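Newsletter of the Stalaneck Workshop House
2022-09-09

The big metal bin: how to clean it, and what we want to keep in it

Dear members and friends,

In the August meeting many of you asked the same thing: what will we do with the big gray bin on the wooden table? I promised to write a few lines. It became more than a few lines, so please take a coffee first.

For those who joined us after the summer, a short history. The bin came to us from the closing sale of Pustetti, the bakery supplier behind the canal, together with two shelves and a scale that we still did not repair. We paid 20 euro for it. Conall Ó Riain carried it up the stairs with me, and I remember that we had to stop on every landing. Since then it has been used for offcuts, for rags, for wet umbrellas during the open day, and during one week for potatoes. Every group put something in and no group took anything out. When Luminița Anghel emptied it last month she filled 3 large bags, and most of it had to be thrown away.

I think the bin is a good one and deserves a better life. The walls are sloping, so the opening is wider than the floor, and small parts slide down to the middle where your hand can find them. It is also low enough on the table that most people can reach the floor of it without standing on a stool. Children under twelve should still ask for help.

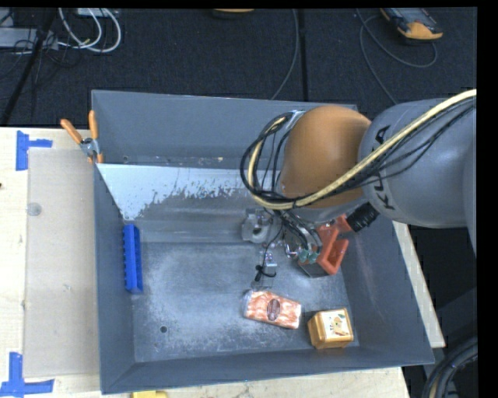
The gray bin on its table. The scratches and worn places are easy to see on the floor of it.

About the scratches I received several messages. Some of you would like to sand the floor until it is smooth and bright again. I asked Josefina Aravena, who worked many years with sheet metal, and her advice is to leave it alone. Scratches like these do no harm when you store tools or fittings in it. If we start with sanding, we must do the complete surface, and then we must protect it with something, and this something will be scratched again before Christmas. So please, no sanding paper and no steel wool.

For cleaning, the method is simple. Take out everything, also the small things in the corners. Use the soft brush first and then a cloth with warm water and a little dish soap. Wipe with a second cloth, and then with a dry one. Do not pour water directly inside. There is a small round hole in the floor, and what you pour in will come out on the table, and the wood of the table does not like this. Arnout Geerts spent two evenings oiling that table and he will notice.

The hole has one more consequence. Small screws and washers can go through it, or they get stuck in it. We discussed closing it with a plug, but Josefina prefers to keep it open so we can also see at once if something has leaked. We will put a flat piece of mesh over it. Huiling Mao has offered some mesh left from her window project, and she will cut it to size on Tuesday evening. If you come before that, please keep the very small things in jars.

Now the more difficult question, what goes in. We received 32 answers to the paper on the door, thank you for this. The most wished use was a shared place for hose and pipe fittings, clamps, couplings and short pieces of tube. At this moment these things are living in five different drawers, and two people bought the same coupling in the same week. I find this a sensible use and the workshop group agrees, so we will try it until the end of the year.

What may go in: fittings and couplings of metal or hard plastic, clean and dry. Hose clamps, closed, so that they do not cut fingers. Short pieces of hose, not longer than your forearm, tied together if they are the same size. Brackets and holders that belong to pipe work.

What may not go in: glass, open tubes of glue, batteries, food of any kind, and things you don't know what they are. For the last category we have the shelf next to the window, with a paper where you can write your guess.

Please do not fill the bin higher than half. When it is full, everybody digs, and when everybody digs the things from the bottom come to the top and the things you need go to the bottom. If you see that it is getting too full, write it on the blackboard and we will sort it together.

Some practical notes. The bin stays on the table and the table stays where it is, because both are heavy and the floor tiles near the door are already broken. Two pairs of work gloves are hanging on the hook. The edge is not sharp as far as I could feel, but I would still wear them when you reach down between metal parts. The Fillari bicycle group asked if they can also put chains inside. I am sorry, but chains are greasy and the answer is no. They can use the blue crates, and I will help them to make labels.

Finally the money. There is 433 euro left in the workshop budget for this year. From this we want to buy a better lamp for the table and new brushes. The hardware shop Shao gives a discount to members if you show your card, also for private shopping.

If you have another idea for the bin, or if you recognize something of yours among the rescued things on the window shelf, please write to me or leave a note in my box. The shelf will be emptied at the end of the month.

With kind greetings from the workshop group,
Your editor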